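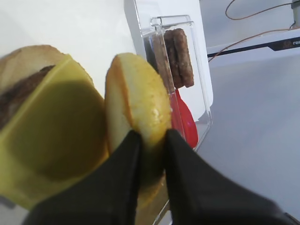 Wrist view, bun half on edge in the fingers, clear holder behind.

Reading time: 2 minutes

Ticket 967 -- burger assembly, top bun placement
Opened by: Beryl Mellor
Assigned to: Svyatoslav Pavliuk
Date opened: 9/7/19
Status: open, waiting on calibration

Reported fault
The arm picks a bun half from the holder and stops before the move to the stack. No collision is logged. The controller returns "grasp not confirmed" and holds position until someone presses release. Pieces are the usual toy set. Beryl had it on 3 runs in a row, then a clean run, then the fault again.

What was tried

1. Restarted the controller and the grasp service. No change.

2. Raised the grasp timeout to 2000 ms. The arm waits longer and then gives the same message, so timeout is ruled out. Setting put back.

3. Compared finger opening at the stop with the value in the Rekisetti profile. The profile expects the bun flat, gripped across the full width. With the bun on edge the fingers close much further and the check reads this as a miss.

4. Looked at the wrist view for anything that could upset the piece detector. Two patties stand upright in the clear holder behind the held bun, near its top. There is also a large dark shadow on the cheese slice to the left. Detector labels still to be checked against both. 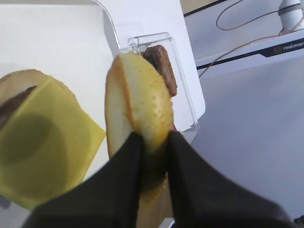 5. Added a second profile for on-edge pieces (Apinya Onsri). Bun halves now pass the check. Patties do not -- they are thinner and need their own limits.

Comment, Gunnlaugur Lund
Priltlow want to know if this can go on a real kitchen counter by May. My answer is no. Rigid pieces in a fixed holder are the easy case, and we still need a profile for each way up. A real bun squashes, and finger opening will tell us very little about it. Clearing plates is closer, in my view.

Reply, Svyatoslav Pavliuk
Agreed on buns. I would try motor current in place of opening before giving Priltlow a date.

Next action
Steinar Snorradóttir to set patty limits and repeat the runs with the lamp moved. Leave ticket open.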